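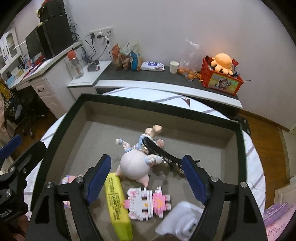

The Living Room Lab

At the end of July, Kevin Rivadeneyra stopped going out to buy parts. He had 600 screws in a drawer, he says, and most of them were the wrong length. From that moment he decided to finish the machine with the things he already owned, and to test it in the room where his family also eats, works and keeps its toys.

Kevin lives in Birnton, in an apartment on the upper floor of a former textile office. I visited him for two afternoons. I am not an engineer, and I asked many simple questions, which he answered with patience.

The project is called Vurnenel. It is a pair of grippers that a person holds in the hands, one for the left and one for the right. You squeeze, and two fingers close. When you pick something up in this way, the movement is recorded, and later Kevin uses the recordings to teach a small arm that is still in pieces on a shelf at the shared workshop. "The arm is the easy half," he told me. "First I must know how a person decides where to put the fingers."

This question is harder than I expected. A hand does not think about a highlighter. It simply takes it. With two fingers and soft blue pads you must choose: across the barrel or along it, near the end or in the middle. If you take it near the end, it turns in the grip and points to the floor. I tried it myself and dropped it several times before I had it steady.

The work happens on a round table with a striped cloth. Kevin first removed the cloth, in the spring, thinking that a hard surface would be better for the tests. It was worse. Small things slid away when the fingers touched them. With the cloth they stay, although a fold in the fabric can catch the lower edge of a pad, and then you push the whole cloth forward. He likes this problem. In real homes there are cloths with folds.

The objects come from the apartment. There are toys made of little blocks, two highlighters, a charger with flat prongs, a small dark blue carton with a gold edge. Some are in a box and some are next to it, and the task is to move them from one place to the other. The box has its own difficulty. Its wall is low, but when the fingers are open wide they need space on both sides of a toy, and in a corner there is space on one side only. The practiced users push the toy away from the wall first, with one finger, and then take it.

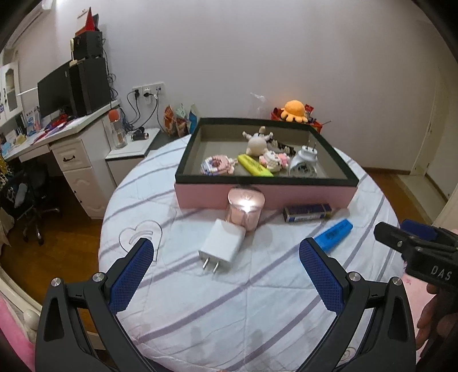

Spread fingers over the striped cloth, with the charger lying between them and the box.

The fingers went through 5 versions. The first was printed in one piece and broke at the joint. The second had a hinge, but the two sides did not move together, so every object was pulled a little to the left. In the third, Kevin used linked bars on each side, and this idea remained. What changed after that was mostly the pad. He tried rubber from a bicycle tube, then a kitchen sponge, then a molded pad with small ribs. The ribs hold glossy things much better. A shiny cylinder, he says, was for a long time his worst enemy.

Help came from Pärn, the workshop where he pays for a bench. It is a ground-floor room with three printers, a drill press and a kettle, and the members correct each other's work freely. It was there that another member looked at his second version, turned it over once and asked why the screws were all on the same side. Kevin had no answer. He moved them the same evening.

For the motors of the arm he has chosen Drivine units, used ones, from a packing line which was closed. They are heavy and rather loud. He would like something smaller, but he can open these and repair them, and the price was good. At the moment two of them run and one makes a noise like a coffee grinder.

I asked if it is not tiring to repeat the same small action for an entire afternoon. He thought about it. A session lasts 20 minutes, he said, and then the fingers of the person need a rest, mainly the thumb. After a longer session the recordings become careless. The person begins to throw the toys a little from above, and the arm will later learn to throw them too.

He showed me one such recording on his laptop. The line on the graph goes down smoothly, as it should, and then the fingers open too early and the line jumps. He has kept it. In a separate folder he collects all the bad ones, with a short note for each: "too fast," "wrong finger first," "was talking."

The next step is to bring the arm home from Pärn and fix it to the edge of a table. The round one is not suitable, as the clamp needs a straight side. Kevin has measured the desk, but the desk is full, and he must first find another place for what is on it. He hopes to do this before the autumn. When I left, he was looking for a screw of the correct length.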